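Phantom contacts on the bin cell, and where they came from

I said I would write up the false contact stops once we had a cause I believed in. We have one now, so these are my notes, cleaned up a little and with the swearing removed.

Background for anyone who hasn't read the earlier posts: the cell picks mixed small objects out of a sheet-metal bin and moves them to its neighbor. The lower limit for the gripper is set in software. Below a certain height, any force reading over threshold is treated as contact with the floor and the arm does a protective stop. Above that height, the same reading just ends the descent and the fingers close. The logic was written by Heriberto Zapata and it is sound. I went through it twice looking for someone to blame.

The fault appeared in August. The arm would descend for a pick, halt a little short of the floor, and report floor contact. There was no contact. You could slide a piece of card under the fingertips and feel nothing. Clear the stop, retry the same pick, and it would usually go through. Out of 877 pick attempts in the log for the first stretch, 53 ended this way. That rate is too high to ignore and too low to catch by standing there, and I did a fair amount of standing there.

My first theory was the threshold. I raised it, which cut the number of stops and also let the gripper press on the floor harder than I like. I put it back the same afternoon. If you take one thing from this post, please don't tune a protective threshold until the alarms go quiet. The reading was wrong, and the threshold was doing its job with the number it was given.

Second theory: payload. The force estimate subtracts the weight of the tool, and we had changed fingers since the last calibration. The stored mass was off by 50 grams. I corrected it, ran the cell again, and saw no difference I could separate from noise. It still needed fixing, so I count that as half a day only partly lost.

Volkan Güler was the one who asked whether the stops depended on where in the bin the arm was going. I had been plotting them against time, temperature and object type. Plotted against position, they bunched up. Plotted against wrist angle, they bunched up much more tightly, and nearly every one fell on the same side of the rotation range. An object has no idea what angle the wrist is at. A cable does.
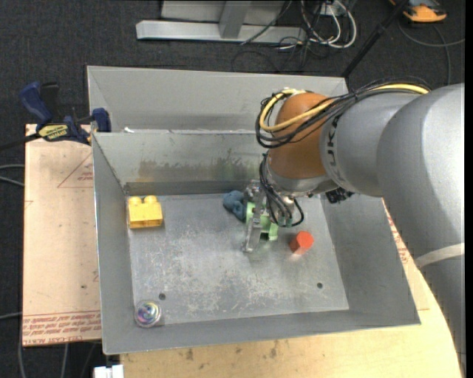 The gripper down in the front bin, with the cable bundle looping around the orange-brown wrist housing.

The thick pale-yellow cable follows the same route as the black bundle. It is the stiffest thing on the arm that isn't metal. With the wrist turned toward the bad side and the arm low, the loop runs out of slack and begins to pull. The sensor is mounted below the last tie point, so a pull on anything tied below it shows up as a force on the tool. The controller sees an upward load near the floor and draws the obvious conclusion.

We tested this without any objects involved. I moved the arm to a fixed height well clear of the floor, turned the wrist slowly through its range and logged the vertical force. It stayed flat for most of the way, then climbed. Then I cut the last tie, held the loop slack by hand with the arm disabled between readings, and repeated the measurement point by point. The climb was gone. Heriberto asked for a second run with the tie replaced, which is the right thing to ask for, and the climb came back.

The change is dull. The tie point has moved farther up the arm, the loop is longer, and the planner now refuses wrist angles in the last part of the range when an equivalent grasp exists on the other side. I also added a check at startup: the arm turns the wrist through the working range in free air and compares the force trace with a stored one. If they differ by more than a small margin, the cell won't start.

Since then we have logged 706 attempts with no phantom contacts. There were two real ones, both on picks close to a sloped wall, and both stopped correctly.

Still open: a longer loop has more chances to snag on the bin rim. I haven't seen it happen. The planner treats the arm as a clean set of cylinders with no cables on it at all, so it would have no opinion on the matter. Volkan wants to pad the wrist model to cover the loop. I would prefer a proper cable guide, but the bracket I drew for one hits the forearm at full fold, and the second version isn't finished.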